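Planner retimes the bottle segment and the wrist sags on arrival
Motion Planning and Control > Tabletop arms

tamsin_k
November, first post in a while. We have a tabletop pick and place setup that runs a small stack: an overhead camera feeds a pose estimator, a task layer picks the object and the goal, a sampling planner makes the path, and a time parameterization step turns that into a trajectory for the joint controller. Everything is stock except the task layer, which Gonzalo Garrido wrote and we call Zandus.

Light objects are fine. The banana, the fruit and the bowl all go where they should. The ketchup bottle is the problem. The path looks good in the viewer, but the last joint arrives with a position error and then the controller pulls it back in over the next few control ticks. If the goal is next to another object, that correction is enough to bump it.

Things I have already ruled out: joint limits, a stale calibration, and the gripper force setting. The same path at 40 percent speed scaling lands clean every time. I logged 1,462 segments with the speed scaling left alone and the error only shows up on segments where the bottle is attached.

Questions: is this a payload model problem or a retiming problem, and does anyone replan from the actual state instead of the commanded one at segment boundaries?

pellworm
Payload. You are telling the controller it is carrying nothing, so gravity compensation is off by the weight of whatever is in the fingers. Set the mass and center of mass when you attach the object and clear it when you detach. Do that before you touch anything else.

duct_and_cover
Not convinced. If it was only gravity comp it would be wrong at 40 percent too. She says it lands clean slow. That points to acceleration, so the retimer is handing out limits the arm can't track with a load.

pellworm
Both can be true. An integrator will hide a static error if you give it enough time, and slow motion gives it time. You can't tell them apart from a pass at low speed.

tamsin_k
Fair. We do set mass, but Zandus only does it for objects in the known list and the bottle was added later. I'll check. Layout for anyone who wants to think about clearances: first the overhead camera, then a side camera with the bottle in the gripper.
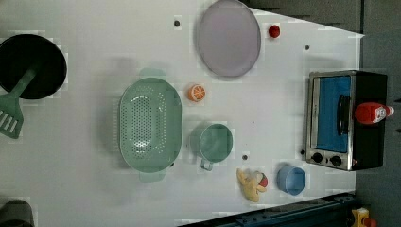
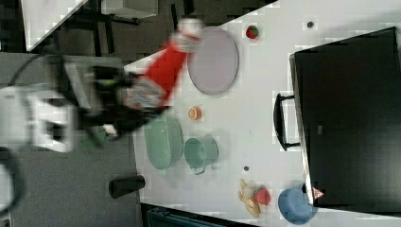
The goal region for the bottle sits close to its neighbors on purpose, because that is what the task layer has to cope with. I don't want to fix this by spreading things out. The collision padding is at 30 mm for attached objects and I would like to get it lower.

ridbridge_dan
What shape do you use for the attached bottle? We had a similar complaint and half of it was the collision model. A bounding box aligned to the gripper was fine when the bottle was held upright and far too big when it was tilted. The planner kept finding long ways around, and long ways around meant big wrist rotations. Swap it for two cylinders and see if your paths get shorter.

tamsin_k
One box. So yes, probably.

duct_and_cover
Shorter paths will hide the problem too. I'd still look at the retimer first. Plot commanded against measured acceleration for the last two joints on one bad segment. If measured lags right at the switch from accelerating to braking, you have your answer. If you use a time-optimal method with no jerk limit, it will do exactly this with a load on the end.

pellworm
Jerk limits cost you cycle time on every segment, including the ones that already work. I would not turn that on globally for one bottle.

duct_and_cover
Then don't do it globally. Limits can be per segment. Attached object over some mass, use the slow profile.

ulises_g
Ulises Gallardo here, I maintain the attach and detach code in our fork at Zúñiga. Per segment limits work but watch one thing – if you change the limits between two segments that are blended, the blend gets computed with whichever set was loaded last. We had a blend run with the fast profile on a loaded arm for a month before we caught it. Either stop fully at the boundary or retime both segments together.

On the replanning question: start from the measured state if the tracking error is over a threshold, and from the commanded state otherwise. If you always use the measured state you feed encoder noise into the planner and get a small jump at every boundary.

tamsin_k
That is useful, thank you. What threshold?

ulises_g
Depends on the arm. We took the worst error from unloaded runs and doubled it.

ridbridge_dan
I'd disagree with doing it at boundaries at all. If the error is big enough to matter at the boundary, it was big enough to matter in the middle. Put a monitor on the execution and abort there.

ulises_g
Aborting in the middle with a loaded gripper next to other objects is its own problem. You need a retreat that is valid from anywhere on the path, and most people don't have one.

ridbridge_dan
We do, but ok, point taken.

tamsin_k
Update. The bottle was missing from the known list, so payload was zero the whole time. Fixed that and the static part went away. pellworm was right about that part.

The arrival error got smaller but did not go away. I plotted what duct_and_cover asked for and measured acceleration lags at the switch, mostly on the last joint. So there are two causes. I have put in per segment limits with a full stop after attach, and swapped the box for two cylinders. Over 30 runs with the bottle there were no bumps, with padding still at 30 mm. I'll try lower padding next.

pellworm
Please also make Zandus refuse to attach anything with no mass set. A silent zero is a bad default.

tamsin_k
Gonzalo has that in review. It throws now. He wants a default mass with a warning and I want the error, so we'll see.

duct_and_cover
Error. Warnings scroll past.

fumesent
Reading this with the same symptom on a different arm. Can you post the plot of the last joint, before and after the limits change? I can't tell if my lag is at the switch or just before it.

tamsin_k
Will do when I'm back at that machine. The old log is on it.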